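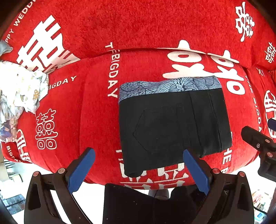
Folded trousers on a slipcover printed with the double-happiness character and "Happy Wedding".

The wedding sofa cover was supposed to come off after the weekend. In plenty of households it stays on for years.

Melaniia Tkachuk sells slipcovers from a small shop in Drurton, and red ones with white double-happiness characters are her steadiest line. A stretch cover for a three-seater costs $70. Most buyers are parents getting the house ready for visitors, and they want the colour loud.

"They ask if it comes in a quieter red," she says. "It doesn't."

The plush kind wears well but collects lint, and dark clothes show it first. Tkachuk suggests a cold wash at 30 degrees, inside out, and drying flat out of the sun. The white lettering can crack in a hot dryer.

Sutrisno Setiawan and Lies Aerts have had theirs on since they married in November. It has become the spot where they fold the washing - the sofa is closer to the line than the bed is. Trousers get done first: legs together, then over into a rectangle, back pocket facing up so the pairs can be told apart in a stack. Shirts go on the arm. Anything that needs ironing waits at one end, sometimes until Friday.

Aerts tucks the fabric into the gap behind the seat with a rolled towel, which stops it creeping forward when someone sits down. Foam rods sold for the job work too, but she found they popped out.

They have talked about a plain grey cover for winter. Setiawan has measured the sofa twice and ordered nothing.

COMMENTS (2)

Rizal Rahman: Ours faded badly on the window side after one summer. Turn the cushions if you can.

Bayu Raju: Mum still has hers from my brother's wedding. The dog owns it now.

RELATED
Getting lint off plush
Airing cupboards for small flats
What to do with leftover wedding linen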